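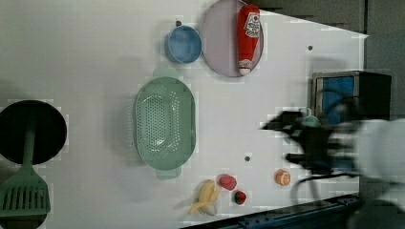
Our worst fault all February was the late stop, and I'm a bit embarrassed by how long we put up with it! The arm would be told to halt and would carry on for 225 ms (we'd allowed 10). With a ketchup bottle lying across the plate, or a small cup right by the fingers, that's plenty of time to knock something over. Mehrangiz Ahmadpour blamed the Etell controller, I blamed my own code, and we were both partly right.

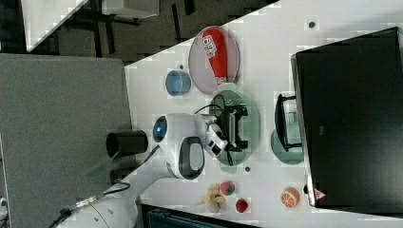 Figure 2. The arm over the table, gripper at the edge of the green plate.

We cut the speed and moved the stop check into its own loop, and in 3 days of runs the late stop came back only once.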